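Registre des incidents et des remises en liberté – Fokville et Flomport
Fiche descriptive du jeu de données, version 2

Présentation

Le présent jeu de données rassemble 669 dossiers anonymisés relatifs à des mesures de contrôle judiciaire prononcées dans les ressorts de Fokville et de Flomport. Il a été constitué par l'observatoire Sandberg à partir des registres des greffes, afin de permettre l'étude des délais entre le signalement d'un manquement et la décision du juge. Chaque ligne correspond à une mesure et non à une personne : un même justiciable peut donc figurer plusieurs fois.

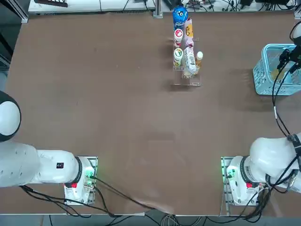

Les dossiers concernant des mineurs ont été écartés avant toute saisie. Il en va de même des procédures closes par un non-lieu, dont la conservation n'était pas prévue par la convention signée avec les deux greffes.

Contenu des fichiers

mesures.csv – table principale, 11 colonnes, séparateur point-virgule, encodage UTF-8.
manquements.csv – une ligne par manquement signalé, rattachée à la table principale par le champ id_mesure.
nomenclature.txt – libellés des obligations (pointage, interdiction de contact, interdiction de paraître, remise du passeport, etc.).

Le champ delai_decision est exprimé en jours ouvrés. Une valeur vide signifie que la décision n'était pas rendue au moment de l'extraction, effectuée en juillet. Le champ ressort prend la valeur FOK ou FLO.

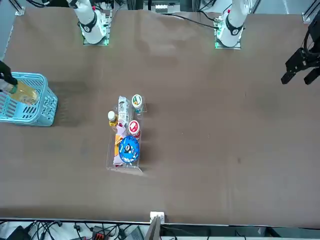
La saisie a été réalisée avec l'outil Leto, qui impose un double contrôle des champs de date. Les discordances entre les deux saisies ont été tranchées par retour au registre papier. Dans 9 dossiers, le registre était illisible ; la date retenue est alors celle du tampon d'enregistrement, et le champ source_date porte la mention « tampon ».

Utilisation

Peut-on comparer directement les délais des deux ressorts ?

La comparaison demande une précaution : le greffe de Flomport enregistre le signalement à la réception du procès-verbal, celui de Fokville à son examen par le parquet. Le champ delai_harmonise corrige cet écart et doit être préféré pour toute analyse croisée.

Les manquements signalés n'ont pas tous été établis. Le champ suite distingue les signalements classés, ceux qui ont donné lieu à un rappel des obligations et ceux qui ont entraîné une révocation. Toute publication faisant état d'un taux de manquement doit préciser la définition retenue. 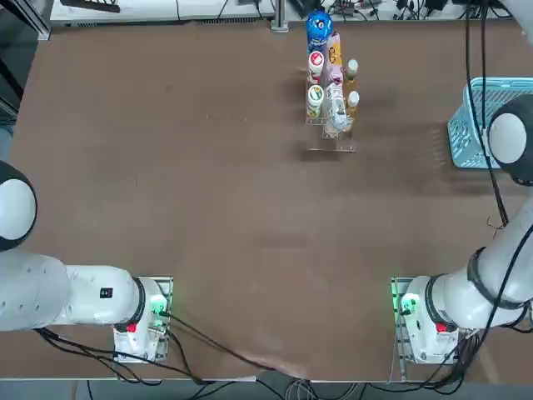 Quelles sont les conditions d'accès aux données ?

L'accès est ouvert aux chercheurs et aux journalistes, sur demande écrite indiquant l'objet du travail. La réponse est adressée par courrier électronique, accompagnée de l'engagement de confidentialité à retourner signé.

Toute tentative de réidentification est interdite, y compris par rapprochement avec la presse locale. Les effectifs inférieurs à 11 ne doivent pas être publiés par commune ni par type d'infraction.
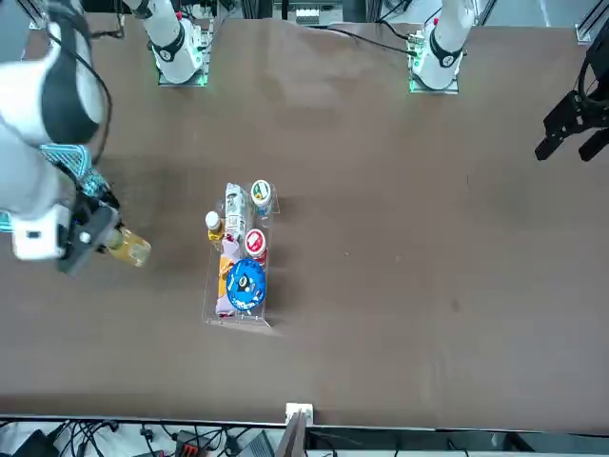 Les erreurs constatées peuvent être signalées à l'observatoire en indiquant l'identifiant de la mesure et le champ concerné. Les corrections sont intégrées à la version suivante et consignées dans le fichier journal.txt.

Mention à reproduire : Observatoire Sandberg, Registre des incidents et des remises en liberté – Fokville et Flomport, version 2.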